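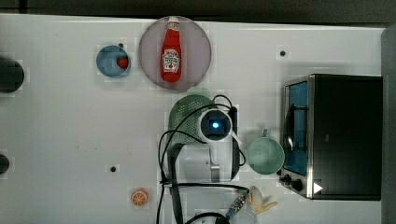
Bongani Zwane starts his shift at the cables. Before he switches on anything, he takes each one between two fingers and follows it along the arm, from the wrist down to the base, slowly, the way another person would check the chain of a bicycle.

"A cable does not fail in one day," he told me. "It becomes tired in one place. If you use your hand, you can feel the place before the machine stops."

Zwane looks after a single robot arm at Flestent, where it practises kitchen work on a white table with toy food, some dishes and a toaster oven. He came to the job from repairing sewing machines, and he says the change was smaller than his friends think. The arm now has 3176 hours on its counter. He has kept the same notebook for it since the first of these hours.

I asked him what breaks most often. He did not need to think.

"The wrist. Always near the wrist. You have the camera there, you have the cables, and everything must turn together. If I leave the loop too short, it pulls on the connector. If I leave it too long, it catches on a cup or on the handle of something. I changed the length of that loop 9 times before I was content."

The right length is written on the inside cover of the notebook, with two lines under it. When he fits a new cable, he moves the wrist by hand to both ends of its turn, with the power off, and looks at the loop in each position. Only after this does he close the ties. He closes them loosely, and he cuts the tails flush so they do not scratch his arm later.

The worst repair was in January. The arm began to stop a little to the left of where it should, and for two mornings Zwane looked for the fault in the joints. He opened the elbow, cleaned it and closed it again. The fault was in the camera bracket, where one screw had come loose by less than half a turn.

"I was angry with myself," he said. "Now the bracket comes first. I put a paint mark across each screw head, and if the line is broken, I know."

After any work on the bracket, he must calibrate the camera again. This takes him almost 77 minutes if the light in the room stays the same. He prefers to do it before seven in the morning – the sun does not reach the table then.

He also cleans, more than I expected. The fingers of the gripper get a cloth with a little alcohol, then a dry one. The tabletop he wipes less often, and he admits this. "It has marks. The marks do not disturb the arm. They disturb the visitors."

For the next months he wants a second wrist cable, already prepared and hanging on the wall, and a better lamp. The lamp has been ordered. For the cable he is still waiting for the connectors.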